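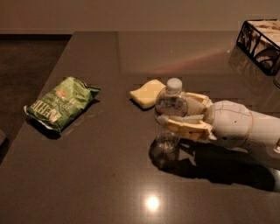

Fluravbridge sensor node, board revision 2
Bench inspection checklist with comments

Inspected by: Kedir Degefa
Comments reviewed by: Mesfin Lencho
Date: 6th May
Boards in this batch: 11
Firmware: Huvon loader, low power build

Visual check, power off

Polarity of the battery connector matches the silkscreen
OK. The silkscreen was wrong on the February boards and has been corrected on this revision. Throw away any old assembly drawings.

No solder bridges on the radio chip
OK on all except board 4. Bridge between two ground pins, harmless, but cleaned up anyway.

Antenna matching parts fitted
OK. The inductor sits very close to the mounting hole. A metal washer will touch it. Use nylon washers.

Flux residue removed around the crystal
Not OK on boards 7 and 9. Both cleaned with alcohol and left to dry before power was applied.
ML: Please add this to the assembly notes. We had the same thing last time and lost an afternoon to it.

Battery and charging

Cell has its own protection circuit
OK. Do not fit bare cells, even for a quick test.

Cell free of dents, swelling or torn wrap
OK. One cell had a nick in the wrap near the tab and was put in the recycling tin with its leads taped.

Charge cutoff voltage within limits
OK. Measured at the connector, not at the charger chip. There is a small drop across the trace.

Reverse polarity protection works
OK on board 1 only. Tested with the bench supply and the current limit turned down. Not repeated on the others.
ML: One board is fine for this. It is the same part across the batch.

Charger temperature after an hour at full current
Warm but within limits. In a closed case it will run hotter — check again once the Saha enclosures arrive.

Standby current

Meter set to the right range before sleep starts
OK. If the range changes while the board is asleep, the voltage drop can reset the processor. Board 3 did this twice before I fixed the range by hand.

Sensor supply switches off fully
OK on ten boards. Board 6 leaks through the pull-up on the data line. The resistor goes to the main supply when it should go to the switched one. Looks like a rework error.

Debug header disconnected during the measurement
OK. With the programmer plugged in the readings mean nothing.

Board wakes on the timer and goes back to sleep
OK. Ran one board over the long test, 3,903 wake cycles with no missed packets at the receiver.
ML: Which board? Write the number down so we can keep it as the reference.
KD: Board 1.

Solar input

Open circuit voltage below the harvester limit
OK with the small panel. The larger panel goes over the limit in full sun and must not be used on this revision.

Starts from an empty storage capacitor
OK under the desk lamp, 116 seconds to first packet. Slower than I would like.

Panel leads strained or pinched
Not checked. Leads are still temporary.

Open items

Board 6: move the pull-up and measure standby current again.
All boards: repeat the charger temperature check in the enclosure.
Solar leads: fit the proper ones and inspect before anything goes out to Pliltstead.
Assembly notes: add the crystal cleaning step and the nylon washers. Mesfin has the master copy.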